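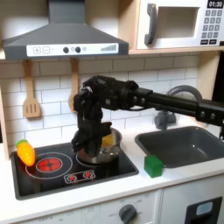 Right burner, small pot, a microwave that has said 01:30 since March.

I joined the robotics club at Dornlow because a flyer promised "real-world manipulation." I pictured a factory. What I got was a play kitchen of the kind my niece outgrew at five, and I have now spent more evenings in front of it than in front of my own stove, which may explain my diet.

Our project is called Pritus. The name was chosen by vote and I was on the losing side. Pritus is supposed to take an object out of a pot, or put one in, when you tell it which. We drive the arm by hand through the motion, save the run, and feed the whole pile to a model that then does something vaguely similar with great confidence. So far we have 193 saved runs. We threw out 88 of those for reasons ranging from "missed the pot" to "the driver sneezed," and the sneeze was mine.

The pot is the hard part. I'd have bet on the grasping, but a block on an open counter is fairly forgiving and you can come at it from any side you like. Put the same block inside a pot and suddenly there's a wall all the way around it, and the wrist has to come down steeply or a finger catches the rim. When a finger catches the rim, the pot goes for a walk across the cooktop. We have a rule that whoever walks the pot resets the kitchen. I know where everything in that kitchen goes.

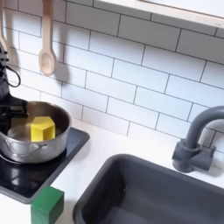 Over at Nouri, the club we'll be up against at the Grusis meet, word came back that they had dropped pots altogether and gone with a shallow tray, and that we were making life hard for ourselves for no extra points. I looked it up in the rules. They're right about the points.

We had a long talk about this, by which I mean we ordered noodles and argued until the building closed at 10 p.m. Half the club wanted the tray. The other half pointed out that we'd be starting over on the data with two weeks left, and I voted with them, mostly out of loyalty to my sneeze.

So the pot stays. The plan is more runs with the approach slowed way down for the last couple of inches, and more starting positions for the block, as the model currently believes that all blocks live in the middle of things. I've also been told to stop correcting at the last second when I drive. Apparently it learns that too, and there's now a little nervous wiggle before every grasp that everyone in the club recognizes as my handwriting.

Next session we try two objects in one go. I'm bringing the noodles.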